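October, late evening
Posted by the tenant at 1616, upstairs

I should be asleep, and instead I am sitting on the floor of the back bedroom with a cup of tea that went cold an hour ago, feeling pleased with myself out of all proportion to what got done today. The plan was to finish the small room. The small room is not finished. But it is so much further along than it was at breakfast that I want to get it down before I forget how it felt, because I know perfectly well that by next week I'll be walking in and out of it as if it had always been this way.

I started with the boxes. When I moved in from the Rowbotham place I put everything I couldn't face into this one room and shut the door, and then I got used to shutting the door. There were eight boxes left, most of them marked "misc" in my own handwriting, which tells you what sort of mood I was in on packing day. The first one had nothing in it but extension cords and a lampshade. The second had my good winter gloves, which I replaced last January after turning the whole house over looking for them, and so now I have two pairs and am rich in gloves. I found the letters from my aunt, all of them, still in the Plareo shoebox, and I made the mistake of reading one, and then of course I read six more, and then it was lunch.

She wrote such good letters. Never anything big, just what she'd planted and what the neighbor's dog had gotten into, and a long complaint in one of them about a set of curtains that came out of the wash two inches shorter than they went in. I had forgotten the curtains. I laughed out loud in an empty house. I've put the shoebox on the closet shelf where I can reach it without a chair, and I'd like to read the rest of them properly this winter, one or two at a time, and not all in a gulp on the floor.

Soup for lunch, the end of the lentil. It wanted salt. I ate it standing up at the counter and looked out at the yard, where the maple has dropped half its leaves since the weekend and kept the other half purely to annoy me.

Then back upstairs for the real job, which was washing things down. I had been putting this off too, and I think the reason is that I never look up. You live in a room and you look at the floor and the furniture and maybe the windows, and the top third of it could belong to somebody else. But once the boxes were out in the hall there was nothing else to look at, and I stood there with my bucket and had to admit that the ceiling wanted attention. Gray smudges on it, pale streaks, the kind of thing you can't put a cause to. I suppose a ceiling just collects them. The light up there today was very cool and clean, almost blue in one part, and it didn't hide a thing.

I had to do a fair amount of crouching and craning to get a decent look at everything, and I have the neck to prove it. Down low, with my head tipped back, the room is a different shape altogether. The big brown wood panel goes up like the side of a ship. I'm fond of that panel. I was not fond of it when I first saw the house -- I thought it was gloomy and I went around telling people I'd paint it -- but somewhere in the last year I came around, and now I'd be sorry to cover up the grain.

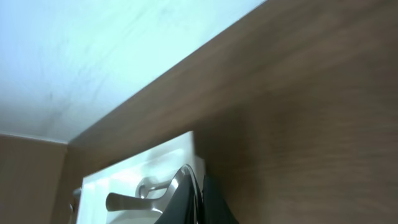
The small room from down low. Ceiling not washed to my satisfaction yet, and the white panel with its silver handle underneath.

I did the wood first with a barely damp cloth, going along with the grain the way my mother taught me, and then over it again with a dry one. It doesn't look wildly different, I'll be truthful, but it feels different under the hand, and I kept going back to run my palm along it like a person buying a horse. Then the white door, which took longer than I thought it would. Anything molded or set in has little places for dust to sit, and I ended up going around the contours with an old toothbrush, and feeling a bit silly, and enjoying it very much. The lever handle I polished with the cuff of my shirt at the very end. I like a lever. The last house had round knobs on every door, and you could not get through one of them with a basket of washing on your hip without putting the whole thing down. Such a small thing to be grateful for, but I'm grateful for it every laundry day.

The ceiling I only half managed. I used the long mop with a clean head on it, warm water and a drop of dish soap, and I worked from the window side in. My arms gave out well before the ceiling did. I'm fairly sure a couple of those marks are past washing and will have to be painted over, and that brings me to the matter of the paint.

There is a can of Hokudov white under the stairs from when I did the bathroom, and I had been telling myself for months that it would do nicely. I went down and got it and pried the lid up with a screwdriver. It had gone to something like cottage cheese. I stirred it for a good while anyway, out of loyalty. So it will have to be a new can, and while I'm at it I may as well get a proper roller, because the one I have sheds. I looked it up and I can get the paint and the roller and a tray for under $100, and I've got that much put by in the kitchen jar, provided the car behaves itself.

The plain stretch of wall I haven't decided about. It's a beige sort of brown, no marks on it anywhere that I can find, nothing wrong with it at all, and I keep standing in front of it thinking it ought to have something on it. A picture, or a shelf. I'd love a shelf. But I'm also a little taken with having one bare wall in the house, one place where my eyes can go and not be asked to read or dust or remember anything. I'll leave it through the winter and see whether I get tired of it. The trim along the top I wiped as far as I could reach, and I'll finish it when I get the stepladder back from next door.

Around four I had to stop and go out for bread, and I took the long way by the Ballon because the air was so good, that apple and woodsmoke smell we only get for a couple of weeks. They had the pumpkins out on the steps already. I bought the bread and also a cinnamon roll that I had no intention of buying, and ate it walking home, and got sugar all down the front of my scarf. The gloves stayed clean, at least. (The old pair. I'm saving the new ones, don't ask me for what.)

And when I came back up the stairs with my coat still on I found I'd left the door of the small room open, and there was the late sun coming through it into the hall, all the way across the floorboards. I don't believe I've ever seen that before. It has been closed every afternoon since I've lived here. I stood there with the bread under my arm until the light moved off, and then I went and put the kettle on.

So, what's left. Five boxes, which I've stacked in the hall where I'll trip on them and be forced to deal with them. The rest of the ceiling. Paint. The trim. I want to move the little desk in there, the one I've been using as a place to put mail, and sit at it in the mornings before work and write back to people. I owe so many letters. I found a whole pad of the good paper in the third box, 300 sheets of it with the wrapper still on, and I can't for the life of me think what I was planning when I bought that much. Well, I'll make a start on it. I'd like to get one written before the month is out, even a short one, even if it's only about the maple.

My neck is really very sore. I'm going to have a hot bath and leave the bucket where it is.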